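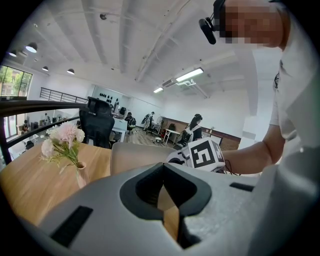
So the border crossing at Woltden is open again, sort of. I've been following this one since September and I'd pretty much given up on it, and then this morning the interior ministry in Bronport put out two paragraphs saying trucks can go through, starting at 6 a.m. tomorrow, up to 80 a day. Before the closure it was 255. You can do the math on how happy the drivers are.

The strike leaders in Ağca say they weren't even called. Clifford Beaulieu, who speaks for the haulers' union, told reporters he heard it on the radio while he was parked in line (he's been in that line for 2 weeks, by the way). He wants the 141 people arrested at the October march let go before his members move a single load of grain.

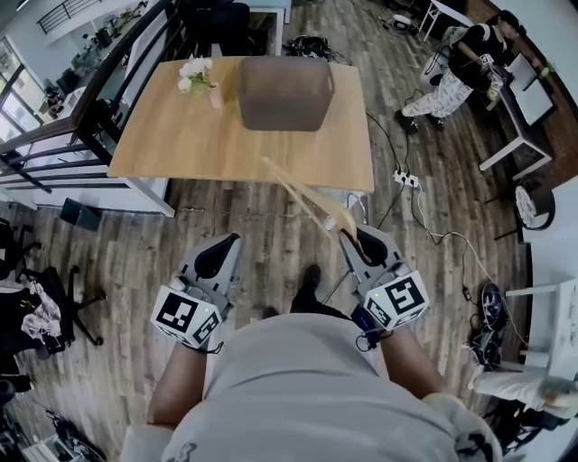 The opposition is split, as usual. Rukhsana Rana called the reopening "a door with a chain on it" and asked for a full debate in parliament, while half her own party was already out congratulating the minister. I like Rana, but I don't see where she gets the votes. She lost the last one on the fuel tax and that was a much easier sell!

Over on the other side, the Ramamine government hasn't said whether its own customs people will show up for work, and without them the whole thing is a parking lot with flags.
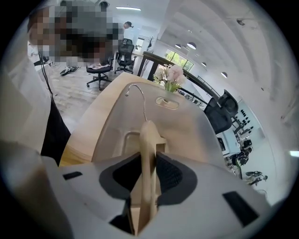
My cousin drives that route and his plan is to stay home until he hears from somebody who made it across and back. The ministry says it'll publish a list of permitted cargo tonight. Last time they said tonight it took them until the following afternoon, so I'm going to bed.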